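Abernathy Fan Shop - Jersey and Team Apparel FAQ

Orders, sizing, custom lettering and returns. If your question isn't answered on this page, email the store or call before 6 p.m. and ask for Imani Blackwood.

How do I pick the right jersey size?

Replica jerseys run true to chest size. Game-cut jerseys are narrower through the body and longer in the back, so most people go up one size. If you plan to wear a hoodie under it, go up one size in either cut. Youth sizes are on a separate chart, linked from each product page.

What is the difference between replica and stitched?

Replica jerseys have screen-printed names and numbers. Stitched jerseys have twill numbers sewn on, weigh more and cost more. Both come in home and away colors for most teams we carry.

Can I order a custom name and number?

Yes. Names can be up to 12 letters, and numbers can be one or two digits. We print exactly what you type in the box, so check the spelling before you pay. Custom orders take 6 business days before they ship.
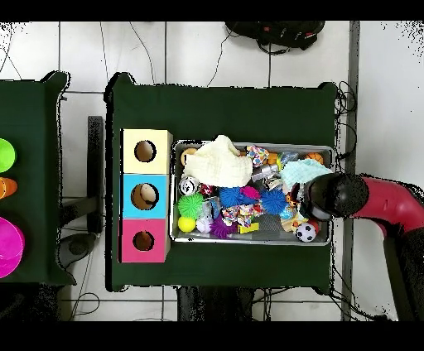

Can I return a custom jersey?

Only if we made the mistake or the jersey has a defect. Send a photo of the problem with your order number and Darnell Achterberg in customer service will set up a replacement. Plain jerseys can be returned unworn, with tags on.

Do you ship to Zurnville?

Yes, same rate as the rest of the state. You can also pick up at the Zurnville counter on Thursday. Bring your order email and a photo ID.

How do I wash it?

Turn it inside out, use cold water and hang it up to dry. Do not iron over the numbers. Dryer heat will crack screen printing, and we can't replace a jersey for that.

Do you offer team discounts?

Orders over $2,000 get free lettering on every piece. For school and rec league orders, write to Tavion Wojcik with your sizes, colors and roster in one file. Fall orders should be in by May - later ones are taken if the blanks are in stock. 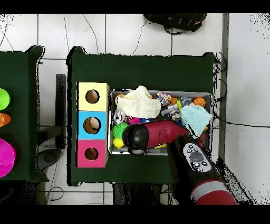
Can I use a gift card and a promo code together?

Yes. The promo code comes off first, then the gift card. Gift cards are sold in amounts from $10 to $50 and do not expire.

My size is sold out. Will it come back?

Current player jerseys usually do. Past-season jerseys usually don't. Enter your email under the size menu and you'll get one message if it is restocked.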